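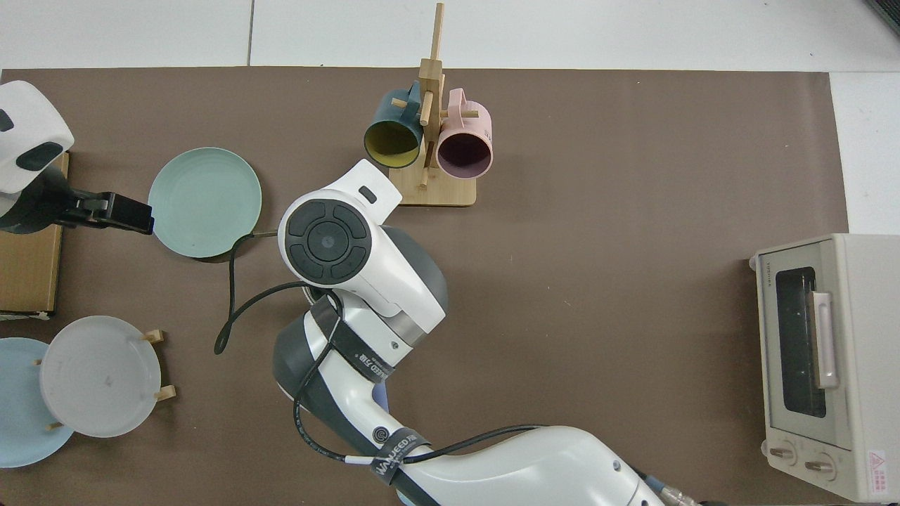
Fontana_B
Re: Heat marks on a white tabletop

Reading the first post again, I don't think the finish has failed. A bloom that only shows at a low angle is nearly always moisture trapped in the top coat. Leave it a week before you start sanding anything.

okafor62
Disagree. A week does nothing if the paint was put on over wax. I did a kitchen table in December and the bloom stayed until I stripped it.

Fontana_B
Did you test for wax first? White spirit on a rag, wipe a hidden patch, look for smearing.

okafor62
No. I went straight to stripper. It was going to be repainted anyway.

Fontana_B
Then we don't know it was wax.

jnnaji
Original poster here. Some details I left out. The top is a water-based satin, two coats, over the maker's primer. Cured 62 days before anything hot went near it. The marks are from dinner plates warmed in the oven, no mat underneath. Everything set down on a mat has left no mark.

prurnes_dan
62 days should be enough for a water-based satin, unless the room was cold. What temperature did it cure at?

jnnaji
Unheated back room in Prurnesbridge, so cold. I didn't measure it.

prurnes_dan
That would do it. Water-based coats form a poor film when cold – the surface feels hard but stays soft under heat. Warm the room for a fortnight and try again on the underside.

okafor62
Or use a two-part lacquer and stop worrying about plates.

Fontana_B
Two-part over a soft satin can wrinkle. I wouldn't do that without a test board.

okafor62
Mine didn't wrinkle.

jnnaji
I'll warm the room first. White spirit test done this morning, no smearing, so wax looks unlikely. Mats stay on the table until then.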